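Matheson Cinema – Pre-Opening Safety Checklist with Comments

Period covered: October, ahead of the wide-release weekend
Inspected by: Kerstin Isaksson, Safety and Compliance
Received by: Mandla Cele, House Manager
Screens: 8
Licensed seating, all screens: 1,446
Largest house: Screen 2, 416 seats

Ratings are **Pass**, **Pass with comment**, or **Action**. Items marked Action must be closed by the house manager before the first public showing. Items marked Pass with comment may be closed during the normal maintenance round.

## 1. Exits and routes

- [x] Exit doors in all screens open fully on a single push. **Pass**
- [x] Exit signs lit with house lights down. **Pass**
- [ ] Rear corridor behind Screens 5 and 6 clear. **Action**
- [x] Exterior doors free of parked carts and trash containers. **Pass**
- [x] Assembly point sign in place. **Pass with comment**

*Comment, rear corridor:* Two standees for the Dasten picture were stored flat against the wall and narrowed the route to the exit. Cardboard displays are not to be kept in this corridor, even overnight. They should go to the lobby store or be returned to the distributor.

*Comment, assembly point:* The sign is partly hidden by a tree branch when approached from the east lot. Grounds staff have been asked to trim it.

## 2. Auditoriums

- [x] Aisle lights working, Screens 1 to 8. **Pass with comment**
- [x] Stair edging firmly attached. **Pass**
- [ ] Seats secure and undamaged. **Action**
- [x] Wheelchair spaces clear, companion seats in place. **Pass**
- [x] Handrails firm. **Pass**
- [x] Ceiling tiles and wall panels secure. **Pass**

*Comment, aisle lights:* One strip in Screen 2 flickers for a short time after the house lights go down. It then holds steady. The electrician should look at the connection, as this house is expected to sell out on opening night.

*Comment, seats:* Seat H14 in Screen 4 has a loose left arm with an exposed bolt. It has been taped off and blocked in the ticketing system. Please do not release it for sale until the repair has been signed for. Seat C3 in the same screen was reported last month and has been repaired properly.

## 3. Lobby and concessions

- [x] Floor mats flat at both entrances. **Pass**
- [x] Popcorn machine guard in place. **Pass**
- [x] Hot surfaces labeled. **Pass**
- [ ] Line barriers set to the approved plan. **Action**
- [x] Fire extinguishers in date and on their hooks. **Pass**

*Comment, barriers:* The barriers were set for a normal evening. The approved plan for a major opening turns the line away from the main doors and along the poster wall. Copies of the plan are kept in the duty office. The evening shift lead should have the barriers in position by 5:30 p.m., and they should stay there until the last showing has been seated.
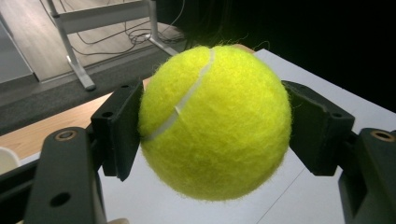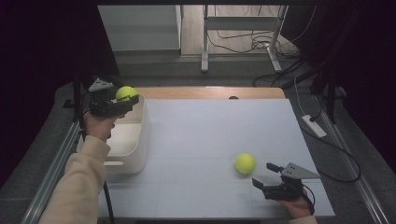
*Comment, extinguishers:* The unit beside the ticket desk is in date, although its tag is faded and hard to read. A new tag should be requested at the next service visit.

## 4. Projection and electrical

- [x] Booth doors closed and locked when unattended. **Pass**
- [x] Projector exhaust running. **Pass**
- [x] Emergency lighting test logged. **Pass**
- [ ] Extension cords removed from permanent use. **Action**
- [x] Sound levels checked with trailer reel. **Pass with comment**

*Comment, extension cords:* A cord was in use behind the Ovisus lobby screen. The same finding was made at the previous inspection. A fixed outlet is required, and until it is fitted the screen is to remain off.

*Comment, sound:* Levels were within house limits in every screen. The trailers for the Mandside release play noticeably louder than the feature that follows them – projection staff should set the trailer reel separately.

## 5. Crowd control and staffing

- [x] Ushers briefed on the evacuation message. **Pass**
- [x] Radios charged and tested. **Pass**
- [x] First aid kit complete. **Pass with comment**
- [ ] Showtimes spaced to allow clearing and cleaning. **Action**

*Comment, first aid kit:* Complete, but stored behind boxes of 3D glasses. The boxes should be moved.

*Comment, showtimes:* The posted schedule starts Screens 1, 2, and 3 within minutes of one another, which would bring the three audiences into the lobby together. Mr. Cele has agreed to move the Screen 3 start to 7:40 p.m. The change must also be made on the website and at the kiosks before tickets go on sale.

## 6. Sign-off

Action items are to be initialed by the house manager as each is closed, with the time entered beside the initials. The signed copy stays in the duty office, and a second copy goes to Ms. Isaksson. The rear corridor and Screen 4 will be inspected again before doors open.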